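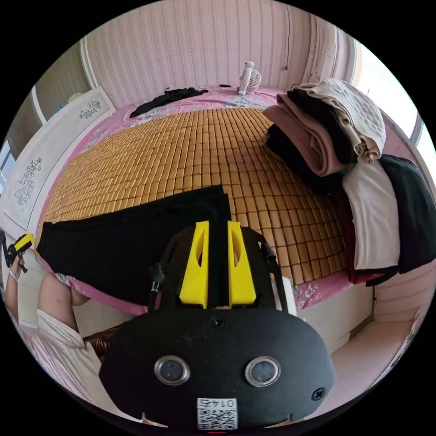
Recording Folding Demonstrations with the Hand-Held Grippers

This page is for club members who are taking a gripper pair home for the clothes-folding task. It covers setup, laying out the clothes, recording, and handing the files back. If you have only used the grippers at the club bench, read the part on laying out before you start. A bed is wider and softer than the bench, and the motions come out differently.

What you need

A pair of grippers with their charging cables
The club phone or laptop with the recording program
A memory card reader
Clean clothes to fold, at least one pair of trousers and a few tops
A bed or other flat surface you can reach without kneeling on it

Write down the number on the label of each gripper before you leave. Put the same numbers in the session sheet. Gaspard Marchal keeps the sign-out list and will ask for them when you return the set.

Step 1. Check the grippers

Charge both grippers fully. Squeeze and release each one slowly and watch the fingers. They should close evenly and open again without sticking. If one finger lags, look for thread or lint at its base. Do not take the body apart at home. Bring it back and we will swap it.

Wipe the lenses with a dry microfiber cloth. Fingerprints show up as a gray haze in every clip, and we usually find out after the session is over.

Step 2. Lay out the clothes

Keep the working area on the near half of the bed. Put the first item flat in front of you with the legs or sleeves straight. Stack the other clothes to one side where you can reach them and leave space for the finished pile.

A mat or a plain blanket on top of the sheet helps. Thin fabric is easier to pinch from a firm surface, and the fingers are less likely to pick up the bedding too. If the sheet has a pattern, leave it. The training set needs different backgrounds, and the bench has given us plenty of plain gray.

Dark trousers on a dark cover are hard to see in the clips. Choose a cover that contrasts with what you are folding. Daylight from a window is fine, but stop if the sun is falling straight on the clothes.

Step 3. Record

Start the program and choose "folding, home" from the task list.
Hold both grippers still over the bed until the program shows a green bar.
Press record, then bring the grippers down to the first item.
Fold at about half your normal speed.
Lift both grippers clear of the cloth and hold them still again.
Stop the recording and save.

One item per recording. For trousers, the club method is to lay one leg over the other, smooth the fabric with closed fingers, then fold from the hem to the waist in two moves. For a knit top, fold the sleeves in first and pinch well inside the edge so the knit does not stretch.

Keep both grippers in view of each other as much as you can. It is easy to let the idle hand drift up or out to the side while the other one works, and the tracking gets worse when that happens. Rest the idle gripper near the item instead.

If you drop something, pick it up with the gripper and continue. Those recordings are useful — mark them "recovered" in the sheet. If you have to use your fingers, stop and delete the recording.

Aim for 20 good recordings in a session. Take a break after that. Felicidad Rivera compared our early sessions and found that the later folds in a long one were noticeably sloppier.

Step 4. Check and hand in

Play back the first recording before you do the rest, then a few more at the end. Look for a clear view of both fingertips, no long freezes, and a start and finish with the grippers held still.

Name the folder with your initials, the item type and the session number. Copy it to the club drive and leave the card as it is until Szabolcs Bognár confirms the upload. We lost 9 recordings last year to a card that was cleared too early.

Common problems

The green bar does not appear. Move slower and point the grippers at something with more detail than a blank wall.

The fingers slip on smooth cloth. Pinch a seam or a hem. Clean the finger pads with a damp cloth and let them dry.

One hand is missing from the session. Restart the program and pair that gripper again before you record anything else.

The club goal is 1,000 home recordings before the January meet in Novenau, where the arm will fold clothes it has not handled before. Sets can be borrowed for four days at a time.

Page updated October 11, 2018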